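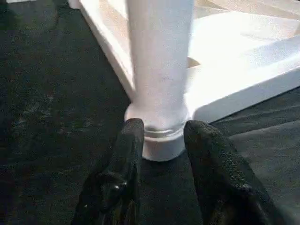 I put together one of the small white tables from the Travilari order this week and want to pass on a few notes before the rest of you open your boxes. The legs are the part that takes the time. They are the turned kind, with a bead cut around the foot just above the bottom, and they are painted a glossy white that shows every mark. Mine had gray smudges partway up before it ever left the carpet. Wipe them down early.

On the question from the Grusenex branch:

> We have 7 of these to build for the reading room at
> Zondthorpe. Can the legs go on with a power drill, or
> do we have to use the little wrench in the bag? The
> sheet says hand tighten only. Also, what did you put
> on the work table to protect the paint?

A drill is fine if you keep it on the lowest setting and stop early. Start every bolt by hand. I got all four legs on loosely first, then went around again. Black plastic sheeting is what I used on the work surface. It wrinkles and slides, so tape down the front edge.
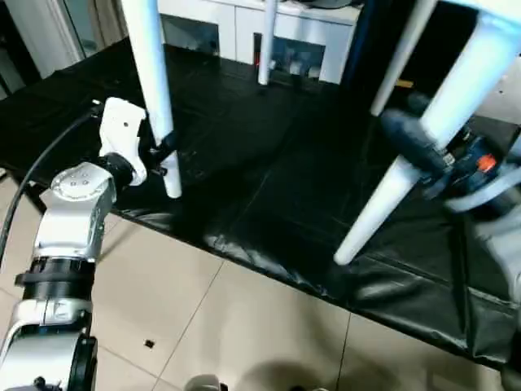
Drill on one of the white legs, black plastic underneath.

Order 556 came with the short bolts and order 318 with the long ones. The long ones bottom out before the leg is snug, so add a washer. Liang has them in stock, part 594.
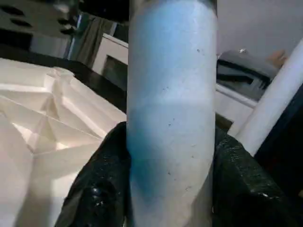
Keep all the wrapping until the last table is standing. I lost a bolt in mine and had to go through the whole pile again to find it. The boxes can be flattened and left by the back door until the October pickup.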